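Erndale Rainfall Notebooks

Daily rain readings from one back garden in Erndale, typed up from paper by Catríona Cullinane and Aidan McGrath. 2,794 rows, one per day, minus the days when the reader was on vacation and the neighbor forgot.

What you get

readings.csv – date, depth in millimeters, remarks
gaps.csv – every stretch with no reading, 26 in all
remarks.txt – the longer grumbles, kept whole

The last entry is 31 December 2019. It says "drizzle, enough of this" and we have taken it as a resignation.

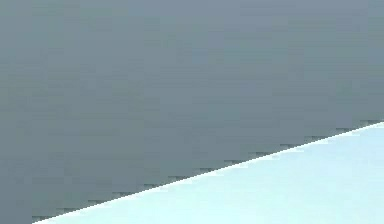 4 min read

Known problems

The gauge was moved once, in February, to get it out from under a plum tree. Readings before the move run low. We have not corrected them, as we don't know by how much and neither did the plum tree.

"Trace" is stored as 0.1. If you disagree, 478 rows are waiting for you.

Snow was melted on the stove and measured. Sometimes it was measured with a ruler instead, and the remark says "ruler." Drop those rows if you need to sleep at night.

Handwriting

Sevens and ones look alike in the second notebook. Both of us read those pages separately, then argued. The 21 days we never settled have a question mark in the remarks column.

Use

Free for anything. Please don't plan a wedding with it. Corrections go to Aidan, who will be slow.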